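About Groltcombe

Groltcombe helps people decide whether to buy a robot, which one, and what else they will have to pay for once they have. We do not sell robots. We have been offered the chance, usually by someone holding a very nice brochure, and we prefer to be the people who read the brochure to the end.

We began in Henditton with two desks and a spreadsheet. The spreadsheet had a line called "Other." Our first client's "Other" came to 40 percent of the project, and we have made our living on that line ever since - cables, fixtures, spare fingers, electrical work, the table.

We work mostly with small manufacturers, labs and colleges who are putting robot arms on a bench for the first time. Before we talk about models, we ask what you want picked up, how close it sits to a wall, and what is standing next to it. Reach figures in a catalog assume a polite, empty room. Your jar of cotton pads is going to be in a corner with a bottle behind it.
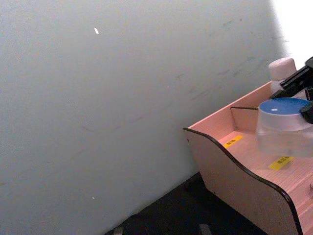
What we plan for

A typical plan covers the arms, the grippers, the cameras, the work surface, and the hours your own people will spend on it, which are never free however often the budget says so. We like ordinary test objects. A desk organizer with small drawer knobs and a few bottles will tell you more about a gripper than a foam cube will, and it costs less than lunch.

We also ask early whether you need a second arm. Sometimes you do. Sometimes the second arm is a very expensive way to hold a box still, and a clamp would be happy to have the work.
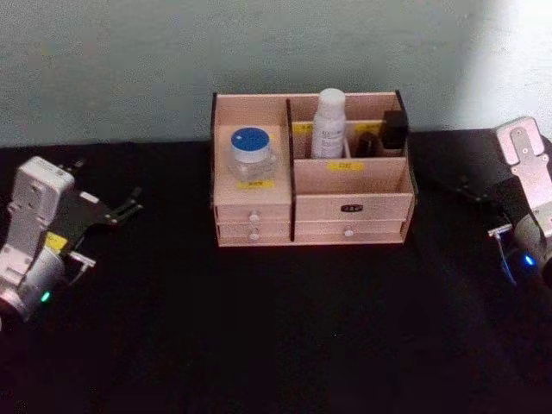
Two arms, one organizer, black cloth on the table.

How we charge

Fixed fee, agreed before we start. We take no commission from suppliers, and we will put that in writing as many times as your purchasing office would like. You get a budget, a delivery schedule with the waiting built in, and a short list of things not to buy yet. Clients tend to skip straight to the short list.

Over 100 plans have gone out the door so far. A fair number of them recommended buying less, and a few recommended buying nothing and calling us in June.
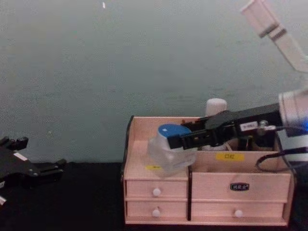 Fumiko Sekiguchi wrote to us that the plan was the first equipment document she had seen with a line for replacement fingertips, and that she had used up the whole line by spring and would like a bigger one next year. She got it.

Where to find us

Our main office is still in Henditton, with a smaller one in Beltham that has the better parking. Planning visits can be booked through either. Ask for the Hayashi worksheet if you would like to start on the numbers yourself - it is free, it runs to several pages, and the "Other" line is at the top.

Page last updated 09/07/2025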